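Standero cell -- pre-run inspection, board and harness handling
Site: Tirnley
Date: 6/15/23
Checked by: Itsuki Morikawa
Method under test: Adar grasp selection, wrist camera only

1. Emergency stop pressed and reset. OK
2. Gripper fingers close evenly at low force. OK
3. Wrist camera lens wiped. OK
4. Speed limit set to 10 percent for first pass. OK
5. Guard door switch trips the arm. OK, slow to clear on the panel
6. Log disk has room for 60 trials. OK

Comments on item 2: force was set with the gauge, then checked again after the warm-up moves. Same reading both times. Leave the setting alone until the board trials are finished.
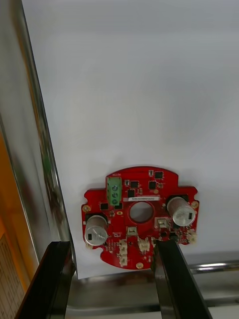
Board grasps are scored on where the fingers make contact, and the method has to pick that point without a part model. The low-force limit stays on for this part type. With the red board flat on the white surface, the right finger is against its lower right portion, close to one of the white plastic connectors. Mark any trial with contact in that area for review, even if the planner scores it as good. The large center hole must not be offered as a grasp point -- check the mask before the run.

7. Contact mask loaded for boards. OK
8. Harness mask loaded. OK, version 2
9. Trays seated against the stops. OK
10. Spare harnesses checked for bent terminals. Not done, see below

Harness grasps: the method should choose the bound base of the harness and leave the branches alone. A grasp on a single wire counts as a miss. In earlier June trials, 4 misses were logged where two harnesses crossed, and all of them had a high planner score. Keep the score threshold where it is and note crossings by hand.
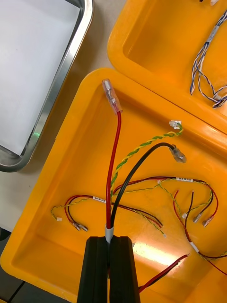
Uniyal asked that crossed harnesses be reported separately from the rest, or the miss rate will say more about how the tray was loaded than about the grasp method. Agreed. Add a column to the trial sheet.

Open items: item 10 before the next harness run. Door switch to be looked at again.

Cleared for board trials. Harness trials on hold until item 10 is signed.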